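Search threads... Go
Floral paper in a tiny nook, keep or strip?
Posted in March by jeptoo_l (Jeptoo Laizer) | 1784 views

Okay, I finally got the paper up in the craft nook and now I'm second-guessing it! Three walls, all the same pattern, marble-look floor, and the yellow tray is my one splash of color.

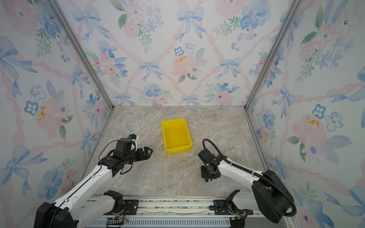

Yellow tray, flowery walls

2 comments so far | 2 shares

equezada
Keep the paper, lose the tray. It fights with the pink.

jeptoo_l
Noooo, the tray stays. I keep my thread in it and I've had it for years. 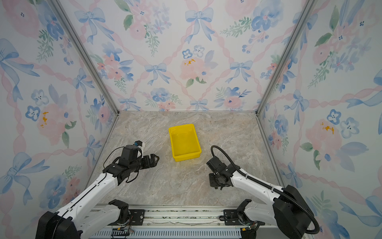 I picked Selavura paper over the plain Starndale stuff because I wanted something my grandmother would've hung, and I spent almost 70 dollars on it. My husband said stripes. But look at those light blue bows running through the pink ribbon lattice — stripes could never!

mossy_kettle
Disagree with Eliseo, yellow is fine. My gripe is the floor. Gray and beige under all those roses feels chilly to me, I'd throw down a rug.

equezada
A rug in a nook that size? Come on. The floor's the calmest thing in there.

jeptoo_l
I'm with you on the floor, I love how it's all streaky and doesn't compete with anything.
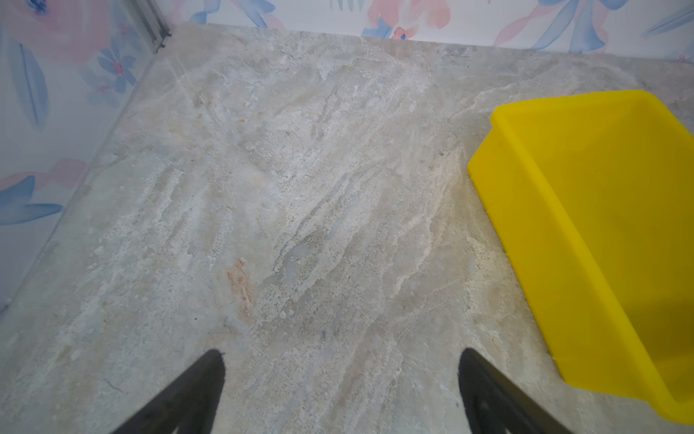
So no rug for now, and I'm leaving the walls alone until summer. If I still get dizzy looking at them I'll paint the back one and keep the sides. Anybody used Krawczyk primer over paper?

mossy_kettle
Once. Two coats, seams still showed. Strip it first.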